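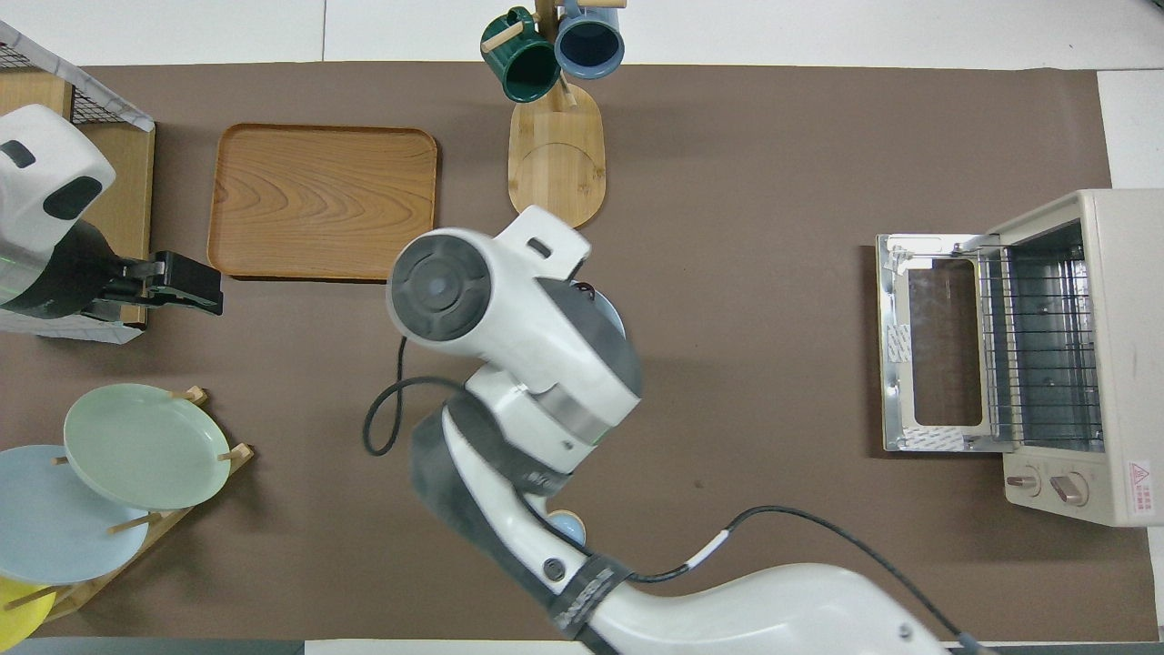

Where do clean plates go when the cupboard is full?
On edge in a rack, one plate to a slot, with mugs hung from a mug tree by their handles.

Savbridge Home Skills, Unit 2: Putting Dishes Away
Tutor: Bohdan Nechyporuk

Clear the counter before you start. Wipe the mat and let it dry. Hold each plate by the rim and lower it in straight, so the glaze doesn't scrape on the wood.
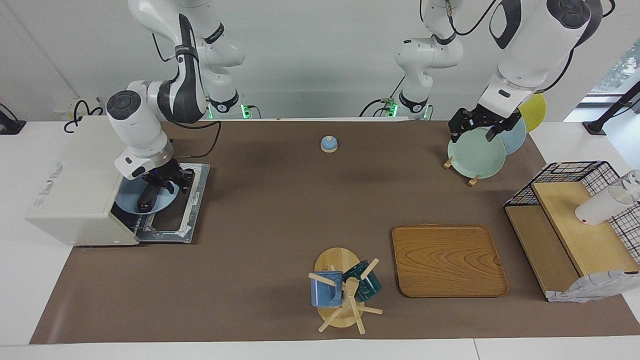 Mixed colours are fine, but keep plates of one size together. Towels are in the Grurnov room. Practice is Thursday, 20 minutes each.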